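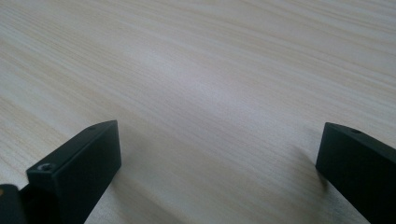 Notebook / Grippers / Hand-held

2020-08-04

Second round with the two hand-held grippers, the Puveo and the Udum. July's notes stop in the middle of a table and I have no memory of why, so I started over from the jaws.

Left the jaws wide and looked at the view with nothing between them. Both black fingers show up low on either side, flat tops at much the same height, lots of pale wood in the gap. Good contrast. The right finger sits further out from the center than the left one. Either the camera bracket is rotated a hair or I put it on before coffee. Loosened it, nudged it, tightened it, and it went straight back to where it was. Leaving it alone until someone with more patience has the hex key.

Glare is the bigger nuisance. There's a gray-white patch running diagonally across the middle of the table and the grain washes out inside it. The tracker likes grain. With exposure on auto it lost its place twice while I was moving slowly, and once while I was holding the thing still and thinking about lunch. Locked exposure and it behaved for the rest of the morning. Dimming the lamp helped less than I had promised everybody it would.

The finger shadow on the wood by the right jaw is soft enough that the segmentation ignores it. First free win of the week.

Numbers, such as they are:

Puveo, 60 closes on the foam block, 23 slips. Nearly all of them at the tips. Pads look fine, so I suspect the angle.
Udum, same block, same 60, fewer slips, but I lost the tally when the logger restarted. It gets no credit until I redo it.
Log rate set to 2000 Hz on both, which fills the disk quickly and tells me very little that a slower rate wouldn't.
Spring preload on the Udum trigger measured 860 g. My thumb would have guessed double.

Feel: the Puveo is lighter in the hand and squeaks on opening. The Udum is quiet and built like a door. After an hour my wrist prefers the Puveo and my ears prefer the Udum.

Astby controller: firmware update went in without complaint, then it reported the jaws as closed while they were plainly open. Recalibrated. Now it reports them as open whatever they do. Rolled back to the old version, where it is merely slow.

Still to do: rerun the Udum set with the logger on its own power strip. Try matte tape on the table before anyone orders a polarizer. Copy the calibration file off Nina before she gets reimaged, and label it with something better than "final_new_2".

Screws on the finger tops checked with the driver, snug.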